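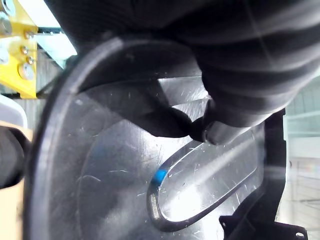

*A soft ribbed finger over a black plastic tray or cover, as the wrist camera sees it.*

**The slow touch**

The first thing Niloufar Mousavi asks a visitor to do is to close the eyes and pick up a piece of shiny plastic from the bench. Most people do the same. They put the fingers down too early, feel the surface, and slide until they meet an edge. Only then do they grip.

"We wanted the robot to be allowed to do this also," she says. "For years it was forbidden. In the old way of thinking, if you touch before you are sure, you have made a mistake."

Mousavi leads the handling group at Skaluvine, a small company that takes apart used household machines and sells the parts that are still good. Covers, trays and housings arrive by the crate, and a large share of them are black and glossy. For a camera this is close to the worst material there is. A lamp on the ceiling becomes a bright shape in the plastic, and the software takes the bright shape for a hole, or for an edge, or for another object. Scratches make it worse, and used parts always have scratches.

The method her group has been testing since October is called Kulo. It does not try to win against the reflections. The wrist camera gives a first guess, which can be quite wrong, and the arm goes down slowly with a soft finger until there is contact. The finger bends. How much it bends, and in which direction, tells the program something the camera could not know. Then the finger moves along the surface until it finds a lip or a rim, and the guess is corrected.

Marjan Nazari wrote most of the part that makes the correction. Before that she worked on maps for ships, and she still speaks about the plastic as if it was a coast. "A rim is very good for us," she says. "An oval recess is even better, because an oval has a long direction. When you have touched it in a few places you know how the part is turned. A flat area tells you almost nothing. You can stay there all day."

She stops the video on her screen and plays it again at half speed. The ridges of the finger open on the outer side when it bends. The group first treated this as a problem, as a soft finger never comes back to exactly the same position. Now the bending is the measurement, and they have stopped buying stiffer fingers.

**What the trials showed**

The main test used 553 covers and trays, none of which the program had met before. With the camera alone, the arm found a usable grip on 48 percent of them. With the slow touch added, this went up to 81 percent. Mousavi puts both numbers on the same slide, and she is careful about the second one. The parts were presented one at a time, on a light surface, and with nothing lying over them. In a real crate they are stacked and turned and sometimes locked into each other.

There is also the matter of speed. A touch sequence can be slower than the whole pick it is meant to help. For the moment the group uses it only when the camera reports low confidence, but the camera is sometimes very confident about a reflection. Nazari considers this the most interesting open question in the project. Her colleagues in production consider it the most expensive one.

The failures are kept in a shared folder, sorted by type. The biggest group has the name "thin edge": the finger comes down on the border of a part, the part tips, and every measurement after this is about a position that no longer exists. Mousavi tried to solve it with a lighter touch. It helped a little — but a very light touch hardly bends the finger, and then there is nothing to measure.

**The next crate**

The next round will have 3,000 picks from mixed crates, and a second arm will hold the part steady during the touching. Nazari would like to do it without the second arm. They have discussed this for several weeks, mostly in the kitchen, and the purchase order is still not signed.

In the meantime the first arm continues with its covers. It goes down, waits, slides a little and waits again. Mousavi says that new colleagues find it painful to watch, and in the first week they always ask her if it has stopped.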